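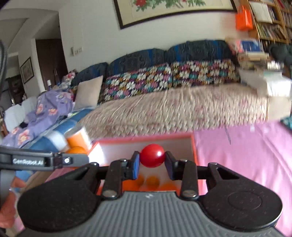
# About Astholm

Astholm is a small language school on the second floor of the old Woltov building, above the bakery. We teach Danish, German and English to adults who have moved here for work or for family. The school was started by Sze-wing Kong, who came to this country with two suitcases and a dictionary and who had to learn a new language at the age of thirty-eight. She still teaches the beginner class in the evening.

## How we teach

Our groups are small. We speak the new language from the first lesson, also when it goes slowly, and we explain grammar only after the students have met it in a real sentence. There is homework, but not much. Most of our students work during the day, and some of them have children who must be in bed before the book can be opened.

We have 3 levels:

- **First steps**, for people who know nothing or almost nothing
- **Daily life**, for people who can shop and greet but want to talk with the neighbors and the doctor
- **Work and exams**, for people who need a certificate or a better job

If you do not know your level, come by and talk with us for twenty minutes. It costs nothing and there is no written test.

## The reading room

Next to the classrooms is the Mellanon reading room, named after the street where the school had its first address. It has 2,090 books, of which 534 are in easy language. You may borrow them also when you are not a student with us, and you can keep a book for one month. Please write your name in the green notebook by the door. We are always happy to receive novels and children's books, but we can not take more encyclopedias.

## Our teachers

All our teachers have learned at least one foreign language as adults. Sze-wing finds this more important than a diploma, although they have the diploma too. A teacher who once stood in a pharmacy and did not find the word for "cough" is patient with a student who can not find it today.

Last year 307 people took a course at Astholm. Many came because a friend or a colleague had been here before them, and we are thankful for that.

## Visit us

The office is open from 2 p.m. until the evening classes begin at 6. Use the side entrance and ring the bell marked Kong, the other bell belongs to the bakery. New courses start in October, and you can sign up until the second lesson.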